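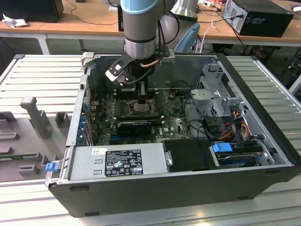 Omthorpe Refurb Tower — black, tool-free drive bay

Item no. 3797
In stock: 83

Used office desktop, stripped, cleaned, put back together. Black case, silver inside. Fits under a desk fine, or on it if you've got the room.

What you get
Tower with motherboard and processor
Graphics card, fitted
Power supply, fitted
Hard drive, wiped
Power cord

Not included: monitor, keyboard, mouse, speakers. Ask about monitor bundles, we usualy have a few.

Good to know
Blue means it moves. Blue latches hold the expansion slots, blue latch holds the hard drive. No screwdriver for either one. Unplug first!!
New thermal paste on every unit before the cooler goes back on. Old paste gets wiped off the processor, fresh dab, done.
Cables checked at both ends. If one works loose in shipping just push it back in — drive cables are the usual suspects.

Condition
Grade B. Scuffs on the outer shell, maybe a sticker mark. Nothing cracked. Grade A units are listed seperately under Graverby.

Operating system
None installed. Add one at checkout or bring your own.

Shipping
Goes out double boxed. Pickup OK from the Nogueira warehouse, bring your order number. Orders of ten or more, email first for a freight quote.

Returns
30 days, original box please. Don't swap parts before you send it back, we check serials.

Next batch due April. Questions on parts or upgrades — Lowri Vaughan, parts desk, ext. 344.

Listing updated Feb 1, 2024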